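An Afternoon at the Old Bathhouse in Gavusville

I had been meaning to visit the bathhouse for as long as I've lived on this side of the river, and it took a rainy February and a cousin staying with me to get me through the door. Agathe Leclerc had come over for a long weekend and wanted to see "something with steam in it, or at least something that used to have steam in it," and the open day at Gavusville fit the bill nicely.

The tours started at ten in the morning and we were late, of course, having stopped for rolls at Ķēniņš, the bakery by the bridge (get the one with caraway, and get two of them). They let us join the second group instead, which was lucky, as that one was led by Hüsnü Aydoğan. He spent 26 years looking after the boilers, and he talks about them the way other people talk about their dogs. We stood in the boiler room for a good long while and I didn't mind a bit. He told us the place once sold 986 tickets in one winter week, when the pipes had frozen all over the lower town and people came with their own soap and their own children and stayed until they were asked to leave.

After that we were handed over to Rosalie Schwaiger for the part Agathe had been waiting for, an hour on tile. I thought I knew what I liked in a tile. I didn't! Rosalie can talk about brown for ten minutes, how a wall in a single brown looks like mud by lamplight and how mixing in tan and cream wakes it up again.
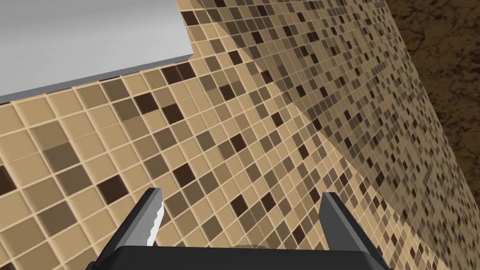
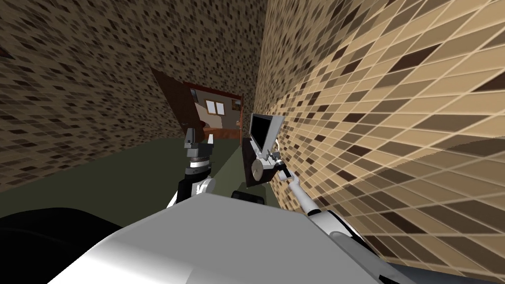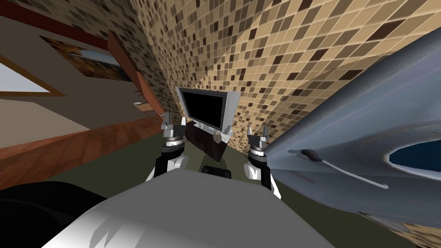
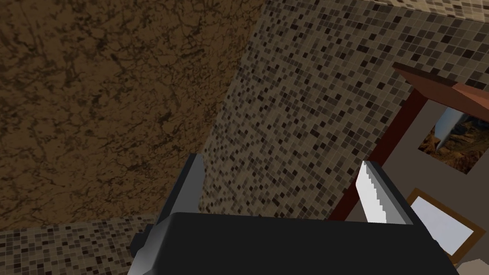 Her other great subject was grout, and I have come home with opinions. The old setters here mixed theirs a little at a time and kept it under a damp cloth, and Rosalie still has a notebook from one of them, full of sums and shopping lists and one very cross remark about a delivery that never came. Agathe asked if she could copy out a page and was told yes, if she washed her hands first, so off she went to wash her hands.

Lunch was lentil soup in the old ticket hall, made by Wubit Araya and her niece Feven Dinsa, with flatbread and a pickle so sharp it made my ears ring. I went back for more and so did the man behind me. We shared a table with a couple who had come over on the Nirkon bus and who remembered learning to swim in the small pool, holding on to a rope. They told us the water was always too cold and the cocoa afterward was always too hot, and they were still arguing over which of them had let go of the rope first when we got up to leave.

If you're planning to go, the bus stops right at the gate, and the walk from the station takes 20 minutes if you don't dawdle. Wear shoes with some grip for the boiler room stairs. The little shop takes cash only and sells postcards and a very good olive oil soap, and I bought more of it than I will admit to here. Agathe has already asked about the summer opening, so I expect we'll be back, with an earlier start and a bigger bag of rolls.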